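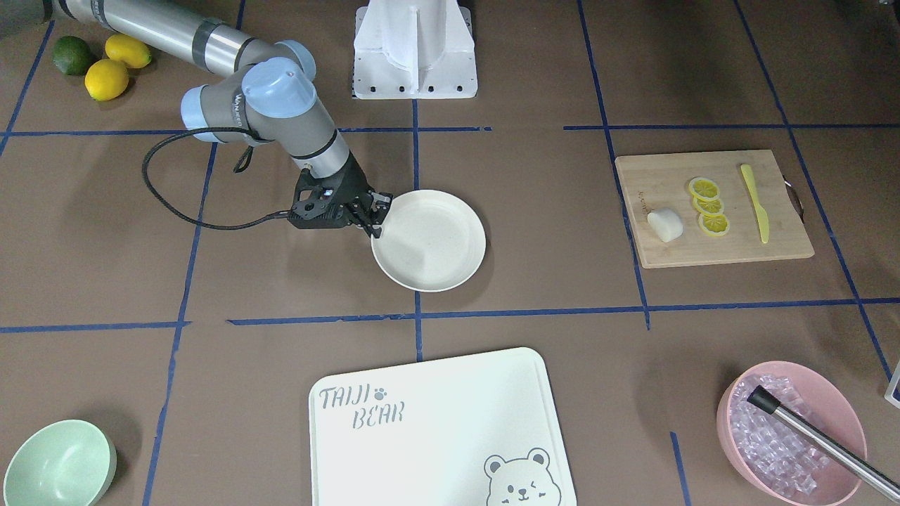

Nultier: plate moves from the Koder student robotics club

Version 3, last changed Dec 17, 2020

Read this before you download anything. The data is small, it comes from one table, and I don't think it shows as much as our club poster says it does.

What it is

Recordings of a robot arm handling a plate on a taped table set up for making cold drinks. There are 750 episodes. We started with nearly 2,000 and threw out the ones with missing joint readings or a wrong task label. Some bad labels are probably still in there.

The tape grid is for people resetting the table. It was laid by hand, so please don't use it as a ruler. I know of one term paper that did.
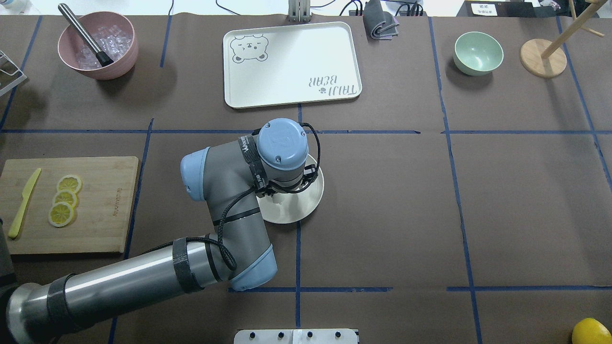

Lucyna Stępień
Data lead, Koder club

What I would not claim

The poster says the arm "understands a kitchen." It has seen one plate, one tray and the same few bowls, over and over. A policy that does well here may have learned where the plate tends to be and nothing more. We tried moving the tray one cell over and the success rate dropped hard. I left that test in the folder called shifted, and I'd start there.

I also don't trust our success flag. It was set by whoever ran the session, and two people watching the same episode didn't always agree on whether the plate was down or still touching the fingers. Leszek Jakubowski wants to replace the flag with a force reading. Fine, but the readings we have are noisy, and I'd like to see it work on old episodes first.

The lemons, the lime and the ice are clutter as far as the labels go. No episode is scored on them.
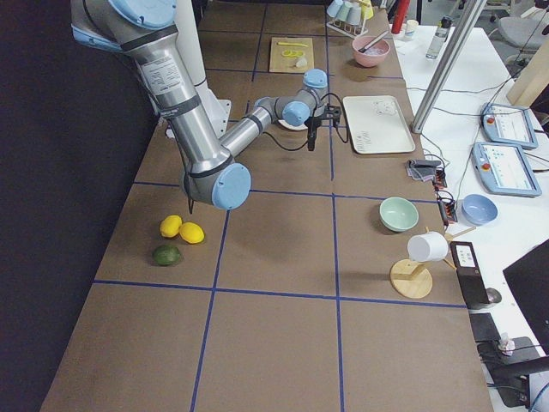 Table layout with the gripper open above the plate.

Files

episodes/ - joint states and video, one folder each
shifted/ - the moved-tray test
labels.csv - task, operator, success flag
zostby.py - loader, needs Python 3

Known problems

Clock drift between cameras in the early sessions. The loader corrects for it, badly.
Operator initials are missing for the first batch.
The train and test splits share sessions. Numbers on the default split will look better than they should.

A new split by session is planned for January. Until then, make your own and say how you did it.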